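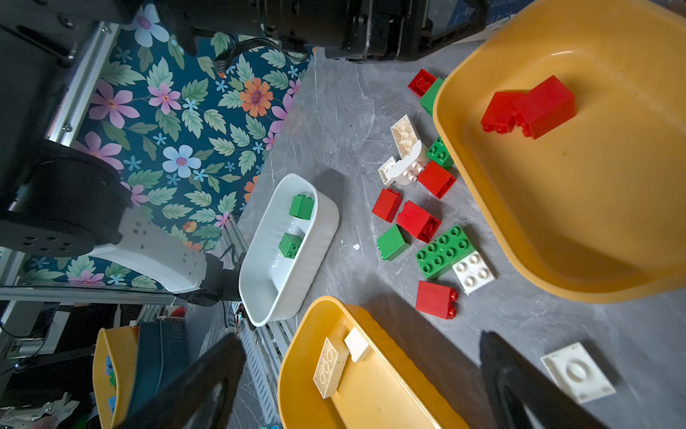 4.2 开放日现场：把分拣任务搬到观众面前
写这一节之前我犹豫过，开放日的东西到底算不算“实验”。最后还是决定写进来，毕竟我们在Grulter平台上做了那么久的积木分拣，头一回有这么多外人围着看，问的问题也比审稿意见刁钻得多（笑）。任务本身和第3节一样：桌上散着红、绿、白三种颜色的积木，机械臂按颜色把它们收进容器，红的进大黄盒，绿的进白色托盘，白的进靠近操作侧的小黄盒。听上去像幼儿园的游戏，可是真站到桌边看一眼就知道麻烦在哪儿：积木挤成一堆，有的凸点朝上，有的侧躺着，还有一块绿的半靠在大黄盒边上，夹爪要下去就得先想好从哪个方向进。白色的弧形件更讨厌，侧着放的时候能看见底下是空心的，深度估计在这种地方特别容易飘。我在讲解时总爱指着这两类情况说，别看模型演示视频里那么顺，难的都在这几厘米里。

当天一共登记了859位观众，比我们预想的多出一大截，讲到下午嗓子基本就废了。演示分成2个环节，先是Kirker策略自主运行，然后由观众口头点一种颜色，系统只收这一种。后一个环节是临开放前才加的，说白了就是想让大家有点参与感，没想到反而成了整场最有信息量的部分！观众不会像我们那样规规矩矩地说“红色”，他们会说“那个大的”“歪着的那块”，还有小朋友坚持要“最好看的”。Traleo指令模块对前两种说法勉强还能应付，最后一种就只好由讲解的同学来解围了。

双臂同时工作的时候，观众站得最密。我自己也喜欢看这一段，两条手臂怎么分地盘、谁先谁后，比单臂有看头多了。图7可以和第3节的布局示意图对照着读。
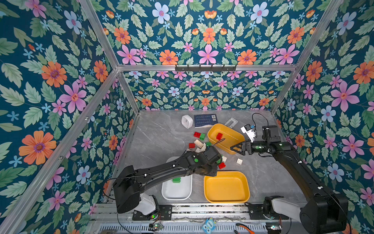 图7 双臂分拣工位（供图：Chong开放实验室；拍摄：本文作者）

图7里左臂的夹爪正悬在积木堆上方，右臂的夹爪张开着，朝向一只黄色盒子。大理石纹的桌面和三面花卉图案的墙纸也都在里面。说到墙纸，几乎每一批观众都会问，为什么要用这么花的背景。我的标准回答是：家里本来就不会是一面白墙。颜色和纹理复杂一些，感知模块偷懒的余地就小一些，至于这对泛化究竟有多大贡献，我们没有做单独的消融，所以这里不敢下结论，只能说是设计时的一个考虑。

还有一个问题也被反复问到：两条手臂会不会打架？我们的做法是在规划层给公共区域加一个占用标记，一条手臂进去了，另一条就在外面等。这个办法很土，代价是等待时间偏长，有位观众看了一会儿，说像两个人在窄厨房里做饭，互相让来让去。这个比方我后来在每一场讲解里都借用了。开放日期间，我们总共按过5次暂停，都是讲解人员主动按的，多数是有人把手伸得离桌面太近，和策略本身没什么关系。不过这也提醒我们，实验室里默认的安全距离换到有观众的环境就不够用了，后来3月的那场活动，我们把围挡往外挪了一截，解说的位置也换到了侧面。

需要交代清楚的是，本节的观察不计入第5节的成功率统计。现场的积木是观众随手撒的，每一轮的初始状态都没有严格记录，灯光也随着人群走动忽明忽暗，拿来和受控实验放在一起比不公平。我更愿意把它当成一份定性的材料：哪些说法系统听不懂，哪些姿态的积木容易抓空，观众在什么时候会失去耐心（答案是连续抓空第二次的时候，真的特别准）。这些记录后来直接影响了Traleo指令集的扩充，具体的改动见4.3节。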